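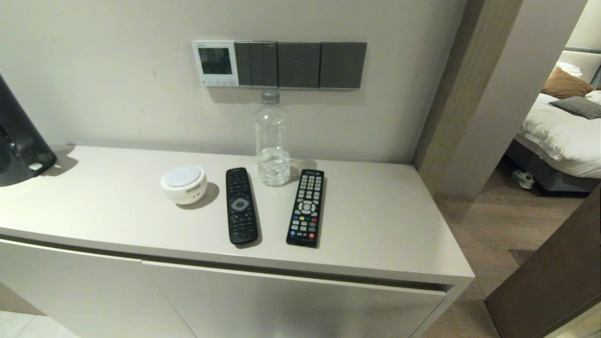 Jagadeesh Nair says to read the cash terms before anything else, and he's right, so I went back and did that (his comment was on my older post). Now I have more to ask!

Fendari is buying Zarnutlow, and I own 200 shares of Zarnutlow in a plain taxable account. The letter dated 2 January 2024 gives me a choice: $7 a share in cash, or 2 Fendari shares for each one of mine. If I don't pick, I get "the default mix," and I can't find what the mix is anywhere in the booklet. I've owned the stock forever and paid next to nothing for it. Do I have to choose, and does the choice change my taxes? My broker's phone line played music at me until I gave up.

Posted by Regula Danzer
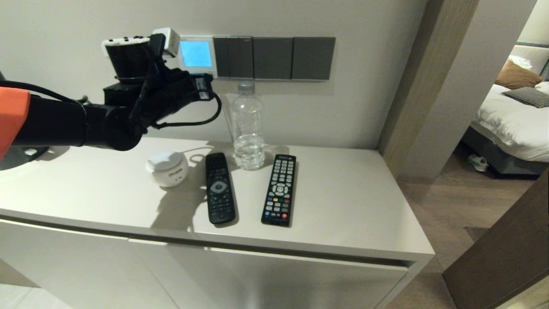
Replies

Jonas Mayrhofer
Take the cash. Buyers always overpay with their own stock when it's about to drop. I got burned on the Flalwood deal and I'm never doing that again.

Gülizar Dursun
I wouldn't go that far, Jonas, but I get it. Regula, look for a section called "proration" or "election procedures," usually way in the back. That's where mine hid the default when Chege got bought (page 917 of the PDF, I kid you not). A lot of these deals cap how much cash gets paid out, so even if you check the cash box you might end up with some stock anyway.

On taxes, cash in a regular account normally means you owe on the gain, and with a low cost like yours that's most of the money. Swapping stock for stock can put the tax off until you sell, but only if the deal is set up that way. The booklet should have a part on federal income tax that says so. Dig out what you paid, too. My broker had a blank where my cost should've been and I spent most of August hunting for old statements.

Also, your broker's deadline is probably earlier than the one in the letter. Mine was two days earlier and I nearly missed it. Try the secure message thing on their site, I got a reply there way faster than on the phone.

Jonas Hollenstein
Same boat, same letter. Did you find the default yet? I'm still looking.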